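Fesatis Demo Gathering: Your Questions, My Answers

I get the same handful of emails over and over, so I finally sat down and typed this up. I'm Intan, I run the demo side of Fesatis, and I record a fair number of the episodes myself. Last updated June 9, 2019.

What counts as an episode?

One try at one task, from the moment you take control of the arm until you press save. Picking something up and setting it down again is an episode. If you get halfway and wander off for coffee, please throw that one out!

How many do you need for each task?

We start with 50. Then we train, look at where the arm gets silly, and usually ask for 50 more aimed at those spots. For easy pushes I've gotten away with less, but I wouldn't plan on it.

Why do you record in simulation?

Mostly because resetting is a button. I used to spend my afternoons putting cups back on tape marks, and I don't miss it one bit. It also means people can record from home, and a dropped plate costs us nothing.

Why are the objects so strange?

Everybody asks this one. The room loader (we call it Wetard, don't ask me, Zulkifli named it) pulls from a big pile of models and doesn't worry about what belongs together or how large it comes out. I like that. If the learner only ever meets mugs on kitchen tables, it gets very good at mugs on kitchen tables and falls apart on everything else.

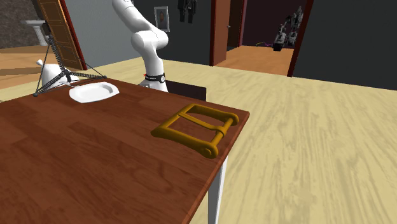

Buckle task, start position: big yellow buckle near the table edge, white plate farther back, arm coming down behind the table.

The buckle one is a favorite of mine. It's a frame with a bar across it, so there are several fair ways to grab it, and we want all of them in the set. Please don't settle on one grip and repeat it 50 times, even if it's the one you're best at.

Should I save the bad tries?

Yes, if you recovered. A slip followed by a clean second grab is worth a lot to us. If the object goes off the table, mark it "fail" and save it anyway. Those go in their own folder and Zulkifli Pasaribu uses them for the success checker.

Can I move slowly?

Sure, but don't stop. Long pauses teach the arm to pause, and then it just hangs there thinking about life. We trim anything still for more than five seconds.

Do I need a fancy controller?

Nope. Keyboard works, a game pad is nicer. Update to the July build when it comes out, though, as the older one drops button presses.

Who can use the recordings?

Anybody on the project list. Write to me and I'll add you.

Recent items
Task list, batch 31
Setting up Wetard on a laptop
How we label failed grabs
Game pad button map
Notes on camera angles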